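4. Descaling the Trandel Water Heater

Descale the heater every 6 months. If your water is hard, or the Descale light comes on sooner, do it then. The heater must be off and cool before you start.

CAUTION: Do not mix descaling powder with bleach or any other cleaner.
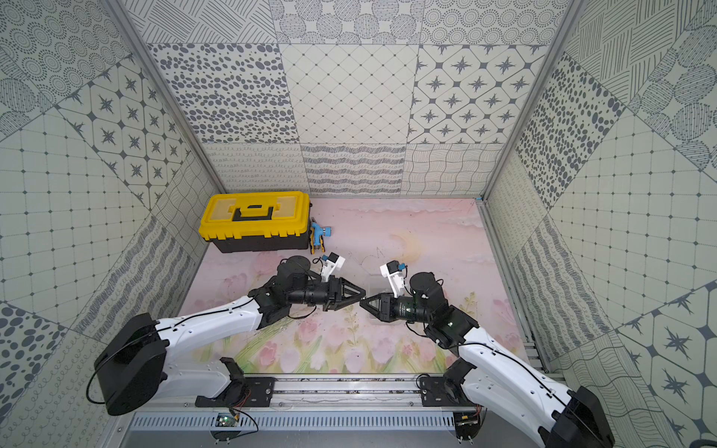
Photo: Gretatmont Service Library

1. Turn the dial to Off and unplug the heater.

2. Close the cold water valve. Open the nearest hot tap to let the pressure out.

3. Place a bucket under the drain plug and loosen the plug by hand. Let the tank empty fully.

4. Refit the plug. Dissolve 200 grams of powder in 2 liters of warm water and pour it into the fill port – use a funnel if the port is hard to reach.

5. Leave the solution in the tank overnight, then drain it.

6. Rinse the tank until the water runs clear. Check the plug washer and replace it if it is cracked.

Note: Istomico powder comes in 200 gram packs, so one pack is enough for one treatment. Store unused packs in a dry place, away from children.
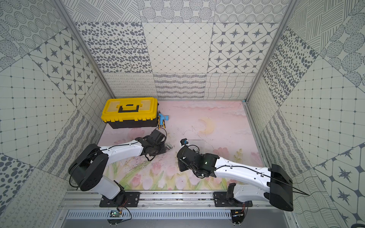 Ayele wrote in August that the plug on an older heater would not turn by hand after the tank had been left full for a long time, and that a strap wrench freed it without marking the plastic. If you use one, turn slowly and stop if the plug starts to flex.

7. Close the hot tap, open the cold water valve and check for drips at the plug.

8. Plug the heater in only when the tank is full.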